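July
By Brisa Valdovinos

Bukov, the coffee roaster, has moved the preparation of its tasting samples at the Trelport plant to a robot arm. The arm spoons whole beans, handles the mugs used at the tasting table and puts the spoon back between samples. Grinding, pouring and the tasting itself stay with the staff.

The plant tastes 102 samples on a normal production day. Until this spring each one was set up by hand by the person who would later taste it, a job that took up most of the early shift. The arm was installed by Wunderlich, which also wrote the control software. The work takes place on a plain white table with very few items on it: beans in clear glass, a long-handled spoon and dark mugs with a pale inside. 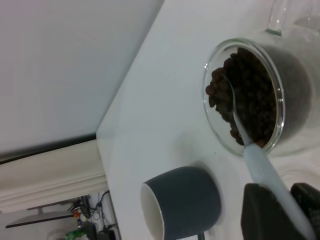

Changes to the shift

Four people work in the sample room, the same number as before. Their start time has moved from 5 a.m. to 6:30 a.m. One person per shift now carries the title of cell operator and is responsible for refilling beans, clearing faults and entering the batch numbers. The other three taste, write up results and take calls from the roasting floor.

Bukov logged 171 stops in the first month of operation. Of these, 74 were spoon faults, meaning the fingers closed on the handle at the wrong angle and the program halted. Most of the others were mug faults. An operator has to clear each stop at the table and confirm it on a screen before the arm will move again. Stops have become less frequent after a change to the grip settings, according to the plant, which did not give a figure for the second month.

The arm is slower than an experienced taster. It runs through the breaks, however, and a full set of samples is ready when the tasters sit down.

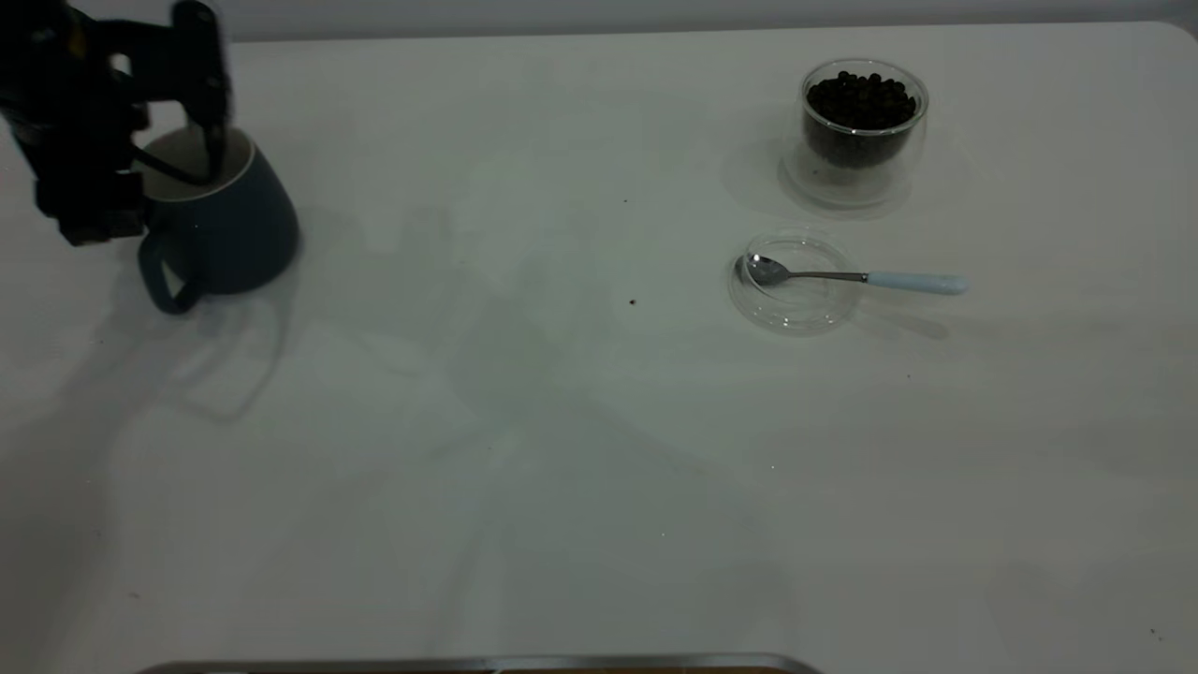
Sieglinde Wiegand said the later start was welcome but that the operator's job had been described too lightly at the outset. On a bad morning, she said, the operator does not taste at all, and tasting is what people in the room were hired and graded for. She would like the role to rotate daily instead of weekly.

Bukov said it was looking at the rotation and would decide before the fall schedule is posted. Operator hours currently count toward the pay grade in the same way as tasting hours, but they do not count toward the 100 supervised sessions a trainee needs to qualify as a taster. Two trainees are affected. 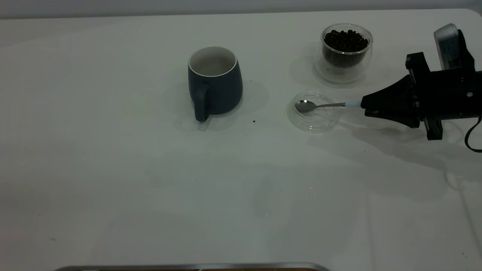 The plant has also kept one manual station, used for small lots and for any sample a taster asks to have repeated. Repeats are logged separately so that the two methods can be compared. The roaster's second site, at Flurkis, still prepares all samples by hand and will continue to do so until the comparison is finished.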